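Brernside students prepare robot arm for spring challenge

Tuesday, January 21, 2020

Students on the second-year automation course at Brernside Technical College have begun the practical stage of this year's Molum project, in which teams programme a robot arm to sort and place small parts without help from an operator.

The project started in September and is open to all 40 students on the course. Each team is given the same bench, the same set of printed markers and a limit of 128 hours of workshop time. The arm must find each part by camera, work out where it lies and set it down in the correct position.

"The first term was spent almost entirely on calibration, and the students were keen to move on," said Kamala Kartha, who leads the course. "They now see why we insisted on it. A small error in the position of one marker is carried through every movement that follows."
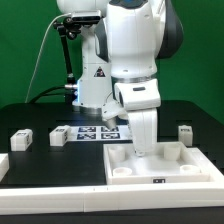

Teams are marked on accuracy, on the number of successful placements and on the quality of their written records. Speed counts for 20 per cent of the total. Under a rule brought in this year, any team that changes its marker layout must repeat the full calibration and enter the results in its logbook before the next trial.

Yamuna Thevar, a student in the Vekby team, said her group had rewritten its grasp planning twice before the winter break. "Our first version treated every block as if it were square to the table," she said. "We have kept the old code for comparison – it will go in the appendix to our report."

The challenge is supported by Fernandes, a local engineering firm, which has given a prize of £1000 to be spent on equipment for the winning team's workshop. Two of the firm's engineers will join college staff on the judging panel.

The final trials will be held in the main workshop at the end of the spring term. Families and former students are welcome to attend, and places may be reserved through the college office.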